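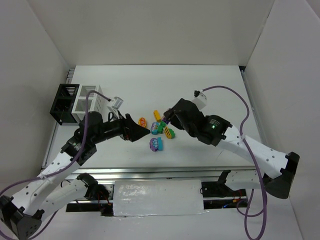

Sorting cell, both arms above the toy pieces

Minutes of the Automation and Work Meeting, Sorting Hall
Nakent Toy Return, Sheehan site
Held on Thursday in the canteen, start 2:00 p.m.

Present: Gwawr Prothero (chair), shift lead mornings, shift lead afternoons, sorters' representative, maintenance, safety officer, purchasing, one person from Histari (supplier of the cell, items 2 to 4 only)
Excused: payroll
Minutes: office, sorting hall

1. Minutes of the last meeting

Approved with one correction. In the part about breaks it was written that the sorters "agreed" to the new break time. The representative asked to change this to "were informed of". Changed.

2. State of the trial

Histari reported on the trial since the beginning of March. The cell now works on small mixed pieces in the mornings only. In the last full week it placed 297 pieces without help from a person. The afternoon shift lead asked how this compares with one sorter at the belt. Histari answered that a fair comparison is not possible yet, as the pieces for the cell are chosen before and laid on the table by hand. The chair asked to write down this point clearly: a person still prepares the work, and this time is at present not counted anywhere. The morning shift lead will keep a simple time sheet for it until the next meeting.

The sorters' representative said that people at the belt feel watched when visitors are brought to the cell and then look over at them. The chair will ask the front office to announce visitors one day before.

3. Grip problems and the work of maintenance

Maintenance explained which pieces are difficult. Flat pieces are often gripped at the edge and turn. The square building bricks are better, but they must come between the fingers quite straight. The finger pads will be looked at every morning before the start, and maintenance wants a written rule for when to change them, because at the moment it is decided by feeling.

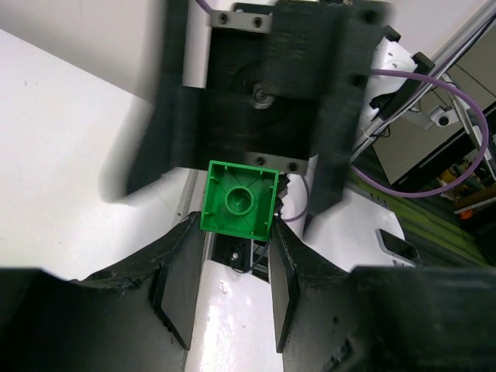
Green brick at the gripper fingers, view from the wrist camera

Discussion about who may clear a stuck piece. Until now the sorters called maintenance and waited. On two mornings the wait was longer than the stop was worth, in the opinion of the shift lead. Histari is of the opinion that a trained sorter can do it safely when the cell is stopped and locked. The safety officer agrees in principle, but wants first to see the training in writing, and a second stop button on the side where the sorter stands.

The representative asked if clearing the cell is then a new duty with a new pay grade, or only "one more thing". She reminded the meeting that the same happened with the label printer, which was first the task of the office and is now done by the sorters with no change in pay. The chair could not answer without payroll. Point is carried over, and payroll is asked to attend next time in person.

Decided: until the training paper is approved, only maintenance reaches into the cell. The shift leads repeat this at the start of each shift.

4. Bins and sorting rules

At present the cell sorts by color into the black bin and the white bin, which stand side by side and have two compartments each. Histari proposed to go on with color for the rest of the trial. The morning shift lead found this not very useful for the hall, as our customers buy by set and by piece type — color alone does not save a sorter any step, and the compartments must be sorted again afterward.

Long discussion. Histari said that piece type is possible later but needs more examples, and the examples must come from the sorters, who know the pieces. The representative answered that the sorters are willing to help with this, if it is done in working time and if their piece target is lowered for these hours. The chair supports it. Purchasing remarked that the contract does not say who pays for these hours. Histari will send a proposal.

The afternoon shift lead also asked for larger bins. Histari said larger bins can only be placed if the arms still reach the far compartments, and will check it.

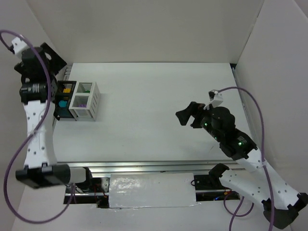
Page last changed: Thursday, 5:35 p.m. (item 4, wording on bins corrected)

5. Jobs in the hall

The chair repeated the promise from January that nobody loses the job because of the trial. The representative asked what happens after the trial. The chair said that the two open positions in the afternoon shift are not filled for now, and that she understands this is not the same as no change. The representative asked that this sentence stands in the minutes as it was said.

Several persons in the morning shift have asked to be moved nearer to the cell, because the standing work at the belt is hard on the back. Others do not wish to work beside it on account of the noise of the fans in the control cabinet. Shift leads will ask each person separately and not by a list on the wall. For the sorters with limited hours, the representative wants to be present at the talk if the person wishes it.

6. Other

Floor marking by the cell is worn off near the door to the yard. Maintenance renews it.
The mats at the belt have been ordered, delivery is late. Purchasing asks again.
The notice at the cell is only in English. Office will have it translated for the colleagues who need it, and hang it at eye level.

Open tasks
Time sheet for preparing the pieces — morning shift lead
Rule for changing finger pads — maintenance
Training paper and second stop button — Histari with safety officer
Pay question for clearing the cell — chair with payroll
Proposal on hours for examples — Histari
Announcement of visitors — chair

End of meeting 3:50 p.m. Next meeting in four weeks, same room. Corrections to the office please in writing.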